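4. Setting up visitor statistics

Plarkurell can count the visits to your blog and show you which posts are being read. Counting is switched off when you first install it. You need to be signed in as the blog's owner to change this.

1. Open the Dashboard and choose Settings, then Statistics.
2. Set Count visits to On.
3. Under Ignore my own visits, tick the box for each author. A new author has to be added here by hand.
4. Choose the time at which the daily totals are closed. The standard setting is midnight.
5. Press Save and wait for the green tick.

Note: Visits made before counting was switched on cannot be recovered. If you have moved from Wolosex, see section 19 for how to bring in your old totals.
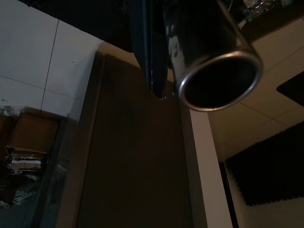 The first figures show up after the next daily close. Until then the Statistics page reads "No data yet". Opening a post several times from the same browser on one day counts as one visit.

To save a yearly summary:

1. Go to Statistics and choose Summary.
2. Pick the year and the items you want: posts published, pictures uploaded, comments received.
3. Press Export. The file is saved to your Downloads folder.

Each export holds up to 1,000 posts. For a larger blog, export one half of the year at a time and join the files in a spreadsheet.

Caution: Reset totals clears every figure for every author. There is no undo. Export a summary first.

Caution: Do not run the Tivance counter alongside the built-in one. Both will record the same visit and your totals will be too high.

If the totals stay at zero after the first daily close, check that your theme has a footer. The Gagnon theme hides it in versions before 5. Update the theme, then repeat steps 2 and 5 of the first list.

Section revised in August by Gwenaël Chevalier.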